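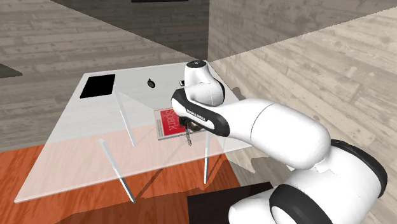

Figure 2. Wood-grain walls and a glass-like table in a computer-rendered interior.

4.2 Wall finish and reported comfort in shared reading rooms

The link between wall finish and how long people choose to stay in a room has been studied mostly in offices and hospitals. Public reading rooms have received less attention, although they are used by a wider range of ages and for longer single visits. The present section reports on the reading rooms at Danovcombe and Jinddale, both of which were refitted during the study period. Danovcombe received wood paneling on all walls above the heating pipes. Jinddale kept its painted plaster and received new lighting only.

Visitors at both sites were asked to fill in a short card on leaving. The card asked how comfortable the room had felt, whether it had seemed too warm or too cold, and whether the visitor had found it easy to read. Cards were collected for 14 weeks, beginning in October. Visits shorter than a quarter of an hour were left out, as were cards on which the main question had not been answered. Staff at the front desk were told that the study concerned the use of the rooms in general and were not told which items on the card were of interest.

Visitors to the paneled room rated it as warmer than visitors to the painted room did, even on days when the measured air temperature in the two buildings was the same. The difference was largest in the late afternoon and was small in the morning. This agrees with earlier work in which wood surfaces were judged to be warm on sight alone. It does not show that paneling affects how warm the body feels over a longer stay, and the cards were not designed to test that question.

Ratings for ease of reading followed a different pattern. Here the painted room scored higher, and written comments suggest that the darker walls at Danovcombe were the main cause. Several visitors there asked for more light near the window seats. The Humphreys scale, which was used to score the written comments, places remarks on brightness and remarks on glare in the same group, and it was therefore not possible to separate the two complaints. A revised form of the scale would be needed before this could be done.

We use cookies to improve your experience on this site. By continuing to browse you agree to our use of cookies. Accept | Manage settings

Grain pattern was considered separately. A panel with strong, wide figure draws the eye more than one with fine, straight grain, and where panels are repeated the viewer may notice the repeat before noticing the wood. Comments from Danovcombe mention the pattern only rarely. Those that do are divided between visitors who found it pleasant and visitors who found it busy. The Utow survey of school halls reported the same division, with younger respondents more likely to object.

Two limits should be kept in mind. The rooms differ in ceiling height and in the direction their windows face, and both of these may affect the ratings. In addition, regular visitors at Danovcombe had known the room before the refit, and their cards may reflect a response to change as much as to the finish itself. Section 4.3 compares first-time and regular visitors at each site.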